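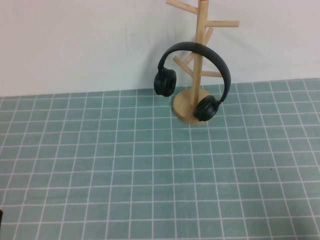
Black over-ear headphones on a wooden stand.

Kallow are back with a new album in November, their first in six years, and the band say it goes back to the louder stuff people liked them for in the first place. Title is Cullari. 21 tracks, which is a lot, though a few are under a minute long.

Singer Rory Chisholm let the news slip on stage at the Alvarado last night, halfway through a warm-up show for 300 people. "We weren't meant to say til the morning," he told the crowd. "Label's going to kill me." The label, Plino, put the full details up shortly after midnight.

Four of the new songs got an airing. Two fast ones near the start, then a slow one with just piano and voice, then the single, Plain Water, which closed the set. Loud, short, big chorus. Drums much further forward than on the last record, when half the fans complained they couldn't hear them.
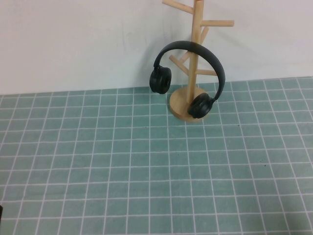

Chisholm said the album was made in around 30 days, with most of the vocals done in one go. No guests this time and no outside producer. He wants people to hear it start to finish the first time, on proper headphones - a big over-ear pair like the black ones on the stand, not a phone speaker on the bus. There are gaps between some tracks and he'd like those left alone too. Whether anyone does it is another matter, but the running order does sound like it was argued over. Bassist and drummer apparently fell out for a week about track nine.
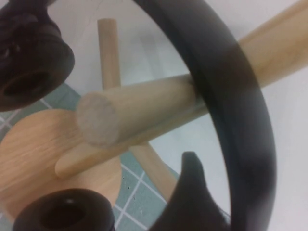 The vinyl is a double, with lyrics printed on the inner sleeves. CD and download out the same day. No word yet on a casette, though there was one last time and it went quickly.

A tour follows in the new year, 20 dates, all indoor venues and mostly small ones. Tickets go on sale at 9am the morning after the album comes out. Plain Water is out now.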